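Início | Institucional | Projetos | Notícias | Contato

Relatório de visita técnica: laboratório de manipulação da Zenomton

Em novembro, uma delegação do Instituto Relano visitou as instalações da Zenomton, com o objetivo de comparar efetuadores para tarefas de bancada. A recepção coube a Zanele Modise, que apresentou o programa da manhã e os critérios de avaliação adotados pela equipe.

Foram analisadas duas configurações: a pinça paralela Lilmont e uma mão articulada, esta última avaliada primeiramente em simulação, com dois braços brancos diante de uma bancada de cozinha. A tarefa de referência envolve uma garrafa verde e um cesto de plástico, com hortifrútis dispostos sobre uma tábua de madeira. O laboratório mantém 44 variações do ambiente, executadas com o mesmo controlador.

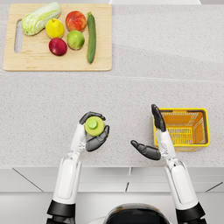 Keegan Bergeron ponderou que a comparação em simulação favorece a mão articulada, pois o modelo de contato dos dedos ainda não reproduz o escorregamento medido na bancada física, e pediu que os dois conjuntos de resultados fossem publicados em separado.

A observação foi acolhida. Segundo os registros apresentados, a pinça Lilmont acumula 1032 ciclos na bancada física, ao passo que a mão articulada iniciou essa etapa há sete semanas. A delegação solicitou acesso aos parâmetros de atrito e ao registro de falhas de preensão, a serem encaminhados com a ata. A escolha da câmera de punho ficou para a próxima reunião, na sala Kennedy.

© Instituto Relano. Todos os direitos reservados. | Fale conosco | Voltar ao topo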